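Moritel Panden 2 Teaching Cell
Two-arm bench for task demonstration by leader handles or hand guiding

Overview

The Panden 2 is a complete bench for recording manipulation tasks. An operator drives both arms through the job, and the cell stores joint positions, gripper opening and all camera streams against one clock. It is supplied assembled, with the arm bases facing each other across the worktop.

Typical work is picking and sorting small parts: batteries into a bin, fasteners into trays, caps onto tubes. Each arm ends in a two-fingered gripper with tapered tips, suited to parts that lie flat on the bench or against the wall of a container. 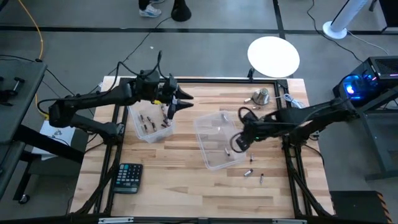 Teaching modes

Remote: the operator holds a pair of leader handles and the arms follow. Grip force is set by trigger travel. This is the usual mode for two-handed tasks.

By hand: the arm is released to gravity compensation and moved directly by the wrist. Use this for short reaches and for setting start poses. Only one arm can be released at a time.

Both modes write the same file format, so sessions may be mixed in one task set. A foot switch marks the start and end of each attempt. Attempts can be kept, dropped or flagged for review without leaving the handles.

Cameras

One fixed camera covers the whole worktop. A small camera at each wrist gives a close view between the fingers – adjust the bracket before the first session and leave it alone afterwards, as moving it means a new calibration.

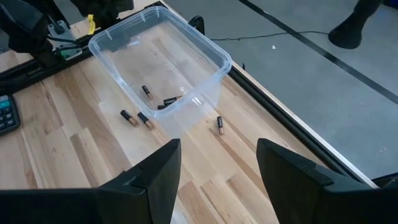
Clear bins and shiny cells are harder to judge in the wrist view than in the fixed view. Operators new to the cell should practise with both streams on screen. Nazareno Pellegrini's setup note (supplied with the cell) gives exposure settings for transparent containers.

Specification

Arms: 2
Storage: 300 attempts per task set before export
Mass, without computer: 205 kg
Worktop: butcher block
Export: joint log, gripper log, video
Order code: 3782

Options

Kostivov leader handles, left and right pair
Bednárik foot switch, long cable
Spare finger set

Installation and training

The price includes installation and a training session for up to four operators. The floor should be level and the area behind each elbow kept clear – the arms fold out past the edge of the worktop. For quotations, contact Sirkka Vainio, and for spares and calibration, Settimio Piras. Please have the order code ready.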